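Mondell recalls dishwashers sold under the Lillari name

2024-09-02
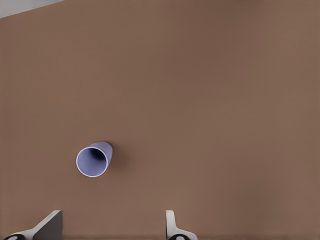

A lavender-blue cup on its side on a brown tabletop.

The appliance maker Mondell is recalling around 4,000 dishwashers of the Lillari series after reports that the door hinge can come loose during use. The company received 29 complaints between January and the end of August. In 5 cases water ran out on the kitchen floor, but no injuries are known.

The recall concerns only the narrow model for small kitchens, which was sold with a white or a steel front. Owners can find the model name on a label inside the door, on the left edge. The wide model has a different hinge and can be used as before.

Mondell asks owners to stop using the machine, to close the water tap and to register on the company's website or by telephone. A technician from the service firm Viklund will then come to the home and change both hinges. The visit takes less than one hour and is free of charge, also for machines whose guarantee has ended. Customers who bought the dishwasher second-hand have the same right to the repair.

The first visits will be made in Kutovier, where 780 of the machines were delivered to newly built flats. Tenants there do not need to register – the landlord has already given the list of addresses to Viklund. Other areas will follow when more spare parts have arrived.

Shops have been told to take the model out of sale. Mondell says that it will return with the new hinge, but the company has not given a date. Customers who have paid for a dishwasher and still wait for delivery can choose between the wide model and their money back.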